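Workshop and Home Tips: When the Pickup Robot Meets the Trash Bag

I put off writing this one because it meant admitting how long we let the problem go on. We run a two-armed helper at our place in Sumosholm, mostly for the dull end of housework, and for most of the year it has been a pleasure to live with. It clears wrappers off the floor, it puts paper in the bag, it doesn't sigh about it. Then in April it sucked a loose trash bag up into its own elbow, more or less, and dragged the whole thing across the bedroom with the trash still coming out of it. A fair number of you have written in with your own version of that story, so I'm putting everything I've learned on one page.

What went wrong with ours

The fault was a cable snag. The hand had let go of a wrapper over the bag, the arm started back for the next piece, and the slack cable behind the wrist dipped low enough to catch the edge of the bag on its way past. A person would feel that tug right away. The arm felt it too, in its fashion, and decided it was carrying something a bit heavy, so it pulled harder. By the time I got to the stop button the bag was wound over the forearm and the plastic had worked its way into the gap at the joint.

I pulled at it. Please don't pull at it! Thin plastic stretches and tears into strings, and strings are what gets into a joint and stays there. I spent most of an evening with tweezers and a flashlight, and I still found a black thread of the stuff weeks later.

If the bag is caught right now

Press the stop button and then switch off at the wall as well. On a lot of machines the stop only holds the arms where they are, with the motors still pushing, and you don't want your fingers in there when something gives. Have one hand under the arm before you cut the power, too, or lay a couple of bed pillows below it. Some arms lock when they lose power and some come down like a dropped ham, and it's a poor moment to find out which kind you own.

Wait 3 minutes. Our manual says so and I used to skip it.

Cut the bag free with blunt-tipped scissors, well away from the joint, so you're left with a small piece instead of a whole bag hanging off the thing. Ease that last piece out in the direction it went in. If you don't know which direction that was, move the arm slowly by hand (only if your manual allows it, and some really don't) and watch which way the plastic travels. No sprays or oils. I was tempted by the can under the sink myself, and the repair desk at Drilside told me in a very patient voice that I would have bought myself a new joint.

Before you power it up again, run your fingers along every cable from one end to the other. You're feeling for a nick, a flat spot, or a place where the outside has gone shiny from rubbing. A cable with a nick in it is a cable to replace. Tape is for boxes.

How to lay the bag

I used to stand the bag up in a little wire hoop, thinking I was being helpful, and that was half my trouble. A standing bag has a high edge, and a high edge is right where a cable wants to swing. These days I open it out flat on the carpet and let the hand come in low over it. It looks like a mess and it works a great deal better. 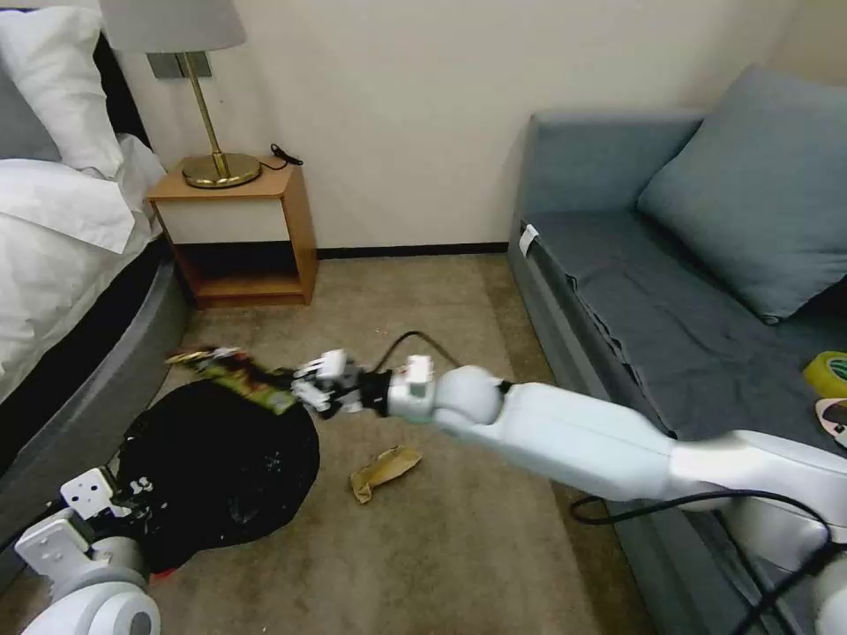
Snack wrapper in hand, held just over the open bag. Keep an eye on the black cable behind the wrist.

A loop like the one behind that wrist is the part to watch while the arm is traveling. You can't do away with it altogether, for the hand needs some slack to turn, but you can decide where the slack goes. I use soft hook-and-loop straps, the kind sold for tidying up behind a desk, and I put one on the forearm a hand's width back from the wrist and another just before the next joint. Snug, with room to slide a pencil under. Then I turn the wrist as far as it will go each way, by hand, with the power off, and see whether the cable goes tight. If it does, give it a little more. If it hangs down lower than the fingers, take some back.

Weigh the bag down if your floor is slick. Carpet holds plastic pretty well all by itself, but on our kitchen floor a bag skates off the minute anything brushes it. A beanbag at each corner does nicely — I made ours from old socks and rice.

Use a heavier bag than you think you need. I bought a box of 100 of the very thin ones because they were on sale, and those were the ones that went stringy. The thick contractor kind cost more and I get through far fewer of them.

Clear the edges of the room

Anything that dangles is a cable's best friend. Before a run I go around the bedroom and tuck things up: the throw on the sofa, the bedding where it hangs low, the lamp cord if there's any slack in it. It takes less time than making toast. I also lift anything I'd be sorry to see in the trash, as our robot has never been wise about the difference between a crumpled receipt and a crumpled receipt I need for the warranty. It ate one in the summer, and of course it was the one for the vacuum cleaner.

Keep pets and small children out of the room with the door shut. I know everybody says it. The arms are slow and ours has never bumped anyone, but a bag being dragged along the floor is the most exciting toy a cat has ever seen, and a plastic bag is no toy for a toddler at all.

Turning down the pull

If your controller has a setting for pulling force, or load limit, or whatever your maker calls it, look at where it's set. Ours had come from the previous job at the top of its range, left over from when we had it lifting laundry. Wrappers and paper weigh next to nothing, so there was no earthly need for it. I brought it down until the arm would stop when I held the wrist lightly with two fingers, and it has stopped properly on both of the small snags we've had since.

While you're in the menus, write down any fault number you see before you clear it. Ours showed 1077 on the day of the big tangle, and I wiped it off the screen in a temper. When I called Drilside that was the first thing they asked for. I only had it because I'd been muttering it under my breath on the way to the phone.

My monthly check

Every month I go over the straps, the cables and both wrists with a dry cloth and a flashlight, and I change the straps every 6 months whether they look tired or not. The fuzzy side fills up with carpet lint and stops gripping long before you'd notice by looking. Popescu straps have held up best for us so far, and the Plandavlow ones were fine but a bit stiff in the cold.

One reader asked whether a hard-sided bin would save all this bother. It might! We tried one and the hand kept knocking its knuckles on the rim, but our arm is mounted low, and yours may reach over with no trouble. If you've had luck with a bin, send me the height of it and I'll add it to the page.

Page last updated November 2024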